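Kastel Two-Arm Folding Bench: Set-up and Safe Working Guide
Last updated: March
Search this manual Go

Section 4. Handling garments safely and kindly

By now your bench should be bolted down and both arms homed (if they aren't, please pop back to Section 3, as nothing below will behave until that's done). This section covers the working rules we ask every site to follow while cloth is on the table. They were drawn up by Saodah Santoso with the first crews at Grandbridge, and they have been tidied up a good deal since then, mostly by people who rang us with sensible questions. Do keep ringing!

4.1 Before each run

1. Walk once round the bench and look at the cables on both arms. Every tie should be snug, with enough slack at the wrist for a full turn.
2. Wipe the gripper fingertips with a dry lint-free cloth. Light scratches are ordinary wear, but a burr you can feel with your thumbnail will snag knitwear, so swap the finger.
3. Check pockets. Coins, tissues and hair grips have all found their way into the jaws at one time or another.
4. Set the speed limit to 70 on the pendant. New operators should leave it there for their first week, however tempting it is to hurry things along.
5. Say "clear" out loud and wait for your partner to say it back. It feels a bit silly on a quiet Monday, but you do get used to it.

4.2 Gripping and stretching

6. Take hold of a single garment only. If two have clung together, stop the run and part them by hand with the arms paused.
7. Let the fingers gather a small pinch of cloth, and keep them off buttons, zips and printed panels.

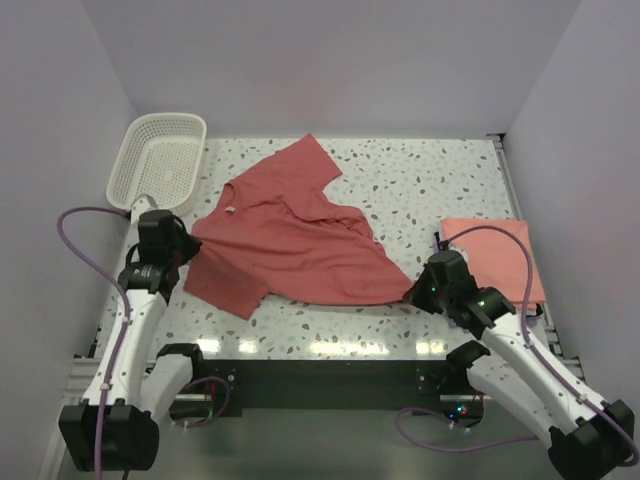

Gripper fingers closed on cloth, in both pictures.

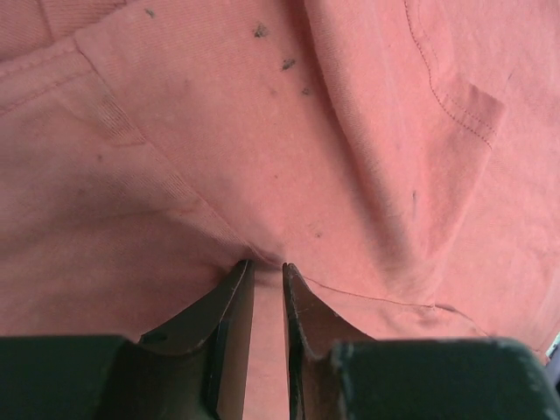
8. When both arms share a garment, bring the tension up slowly. The cloth should lie fairly taut between the two grips without the seams pulling out of line.
9. Never reach in to smooth a wrinkle while the arms are live. Pause first, wait for the pendant to show HOLD, and then smooth away to your heart's content.

CAUTION: A paused arm still holds its grip. Pulling a garment free by hand can tear it and may knock the wrist out of calibration. Use RELEASE on the pendant, with your other hand well back.

NOTE: If the pendant shows fault 817, one arm has met more resistance than it was expecting. Nine times out of ten it's a sleeve caught under something. Release, re-lay the garment and begin again from step 6.

4.3 Finishing up

10. Send both arms to the park position before anybody clears the table.
11. Write the run in the bench log, including any stops, even the tiny ones. Thịnh Lục reads every log that's sent in and does write back.
12. After 500 runs, replace the fingertips as a pair, following Section 7.

Sites using the older Setau controller will find RELEASE under the second menu, and should read Section 5 before carrying on.

Was this page helpful? 93 people said yes
Share 0 comments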